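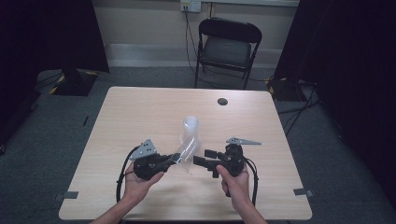
Unit 6: Can machines do chores yet?

Short version: some of them, slowly, in rooms set up for the purpose. Read Balaskas chapter 2 before the lab.

Rigid objects of known shape are mostly solved. A shop-floor arm can move the same metal part all day from one fixture to another. Household things are harder. Take a clear plastic cup:
- depth cameras often see through it
- thin walls bend under a grip that would be fine for a mug
- once it tips, the rim and base are no longer where the plan expected them

A person holding a cup between two grippers corrects for all of this without thinking. A program has to get the correction from somewhere, either written rules or recorded examples. We compare the two next week.

Term to know: bimanual task. Both hands act on one object, so an error in one hand becomes a load on the other.

Worked figures (Hollel exercise, sheet 2)
Trials: 80
Cup placed upright: 42
Success rate: 42/80 = 52.5 percent
A kitchen helper that drops nearly half the cups is not ready for a kitchen. Note that the sheet counts a crushed cup as a success if it stands. Say in your write-up whether you agree.

Write-ups go to G. Xavier by November 28, 2020. Two pages, no cover sheet.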